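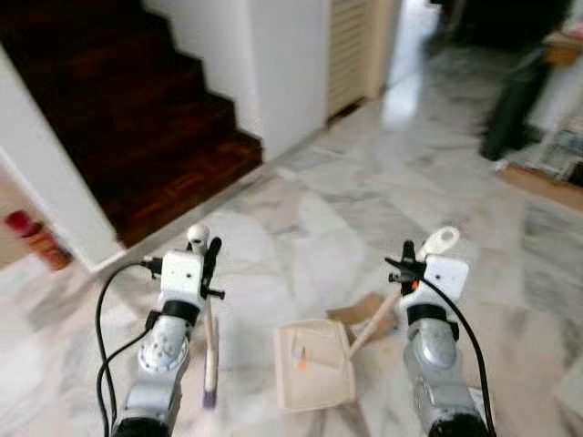 Notebook, floor care, June

Hall and stair foot, Wunevton house. Entry by C. Fragkou.

Purpose: settle the dry-sweep routine for the marble-pattern floor before the wet products go on it. Bakalis wants one page he can hand to whoever takes the second half of the month.

Area covered: the strip alongside the dark staircase, then across to the sofa. Loose debris only, no mopping. Test grit is the Konstantinidis mix, sieved, 126 g per run, spread by hand from the third stair.

Tools

Dustpan, beige, squarish tray with raised rims. Hanging hole in the handle. The rounded corners hold a little grit when the pan is tipped; knock it twice against the bin.

Brush, Pliniver short. Bristles combed before every run.

Orange-yellow rubber band, wound in several loops low on the pale handle with the oval hole. Leave it on. Charalambos moved it once and the next two runs were not comparable with the earlier ones, so they are struck out in the table.

Scale reads to 1 g. Fine for this.

Procedure

1. Weigh grit, spread, wait for dust to settle (two minutes by the wall clock).

2. Start at the stair side and work outward. Short strokes, bristles kept on the floor through the return.

3. Set the pan flat with the front edge against the floor. Tilting the handle up lifts the lip less than expected, but enough to pass fines underneath. Most of the residual line comes from this.

4. Sweep in, pull the pan back a hand's width, sweep the line again. Repeat until the line is gone or three times, whichever is first.

5. Empty into the weighed tub. Record. Hang the tool by the oval hole, handle end up. Check that the rubber band has not crept along the shaft.
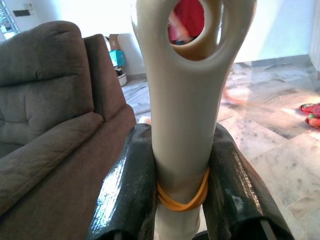
Results so far

19 runs, two struck out. Recovery is steady on the open floor and poorer in the last stretch beside the bottom stair, where the pan can't be set square to the wall. Turning it a quarter and sweeping parallel to the stair helps. Total grit recovered from the last ten runs 1,176 g, against 1,260 g spread. Call it 93 percent. The rest is presumably in the stair joint and on my socks.

The marble pattern makes fines hard to see. A flashlight laid on the floor shows them well. Use it before deciding the line is gone; runs 4 to 6 were stopped early without it and read low.

Time per run about 170 seconds, excluding settling.

Open items

Osodberg pan with the rubber lip has not arrived. Repeat the stair-side runs with it when it does.

Sofa side: grit gets under the front edge. Either mask with tape or move the boundary in by two tiles' width. C.B. prefers tape. I would move the boundary.

Replace the brush at run 30 even if it looks fine.

Tub lid is cracked, weigh without it.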